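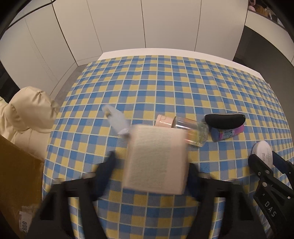
April, by Mieke Willems

How to record grasp demos that a policy can learn from

I love this part of the work! You pick up a hand-held gripper, move everyday things over a table, and the arm learns from it later. Our Vostent set has 272 demos, and these habits helped most.

1. Mix the shapes. Boxes are easy, so add jars, cases and balls.
2. Close the fingers slowly and let both pads touch before you lift.

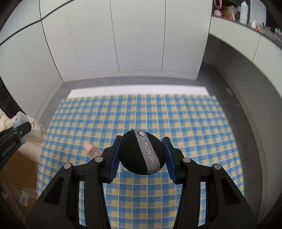

3. Pause for a beat at the top of the lift. It makes cutting the clips so much easier.
4. Stop after 48 demos and swap the objects.

Lieven Aerts trained on six objects first, then on the full mix, and the full mix won on new items. Try it!

Contact: Mieke Willems | © Vostent | Back to top

Related
Syncing two grippers
Cleaning up noisy demos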